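I keep getting the same email from people who are thinking about leaving whatever they do now to work in software, and the email nearly always asks what my day looks like. I've answered it so many times in little pieces that I figured I'd sit down with a pot of tea and write the long answer once, and then I can just send the link (sorry in advance to whoever gets the link instead of a proper reply, I do still read everything!).

So. I'm a support engineer at Likivel, where we make scheduling software for small clinics. I came to it at 37, after a long stretch managing the front desk at a dental office in Cadomcombe, and I've been at it for 2 years now. My title has the word engineer in it, which still makes me sit up a bit straighter when I see it in my signature. I write code maybe a third of the time. The rest is reading, and by reading I mean logs, old tickets, other people's code, and long worried messages from receptionists whose calendar has moved everybody's appointment by an hour.

My mornings start at 7:30, mostly by choice. The clinics on the East Coast open before I've finished my toast, and I like to be there when the first tickets come in because the first ones are usually the interesting ones. If something went wrong overnight, that's when it shows. I go through the queue, answer the quick ones, and put anything strange in a list I keep in a plain text file. Cleiton Godoy, who trained me, has begged me to use the proper tool for this. The text file is now 900 lines long and I love it dearly.

After that comes our team call, and then the part of the day I guard with my life, which is the quiet stretch until lunch. That's when I take one strange thing from the list and try to make it happen on purpose. Last August I spent the better part of a week on a single bug where a clinic's reminders went out twice, but only for patients with an accent in their last name. I can't tell you how happy I was when I finally got my own fake patient to receive two reminders. I got up and walked around the block! The fix itself was a few lines, and most of those were a comment explaining the other lines.

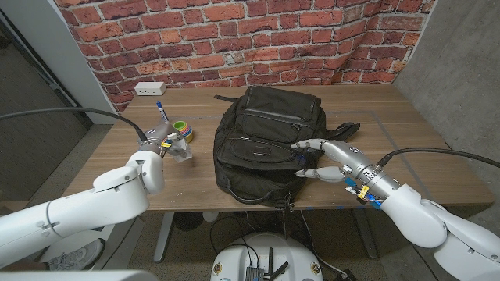

*A black backpack on the table, in front of the faux brick.*

Afternoons are looser. Some days I pair with Washington Mendonça, who works on the calendar code and has the patience of a very old tree. We share a screen, one of us types, and the other one says "wait, go back" a lot. I was terrified of pairing when I started. I thought he'd see how slowly I type brackets and quietly report me to somebody. What he does is ask me what I think is going to happen before we run anything, and I've picked up that habit so thoroughly that I now do it with the oven.

Other afternoons go to writing help pages, which I know sounds dull, and I will defend it to anyone. I had years of being the person on the other end of a bad help page, with a waiting room full of people looking at me, so I have opinions. My page on moving a whole day of appointments is the thing I'm proudest of at work, and it contains no code at all.

People also ask what I studied. I did an evening course, and then I worked through a free set of practice projects called Rutimano, most of them at the kitchen table after dinner. There were 69 exercises in the set. I finished all but one, a thing with a maze that I still don't understand, and I've made my peace with the maze. If you're starting out, I'd say pick one set of exercises and stay with it even when a shinier one comes along, and it always does come along. I lost most of a winter hopping between tutorials and learning how to print my own name in four languages.

The hard part, for me, has been the sitting. At the dental office I was up and down all day, and now I can look up at 3:00 and realize I haven't moved since the call. I take the long way to the mailbox. My sister in Lins phones most afternoons and I pace the hallway while she tells me about her tomatoes, so between the two of them I get a few steps in.

I was going to write about interviews too, but this has gotten very long and the tea has gone cold, so I'll save them for another post. If you have a question about the evening course, put it in the comments and I'll dig out my old notes. They're in a box somewhere under the winter coats.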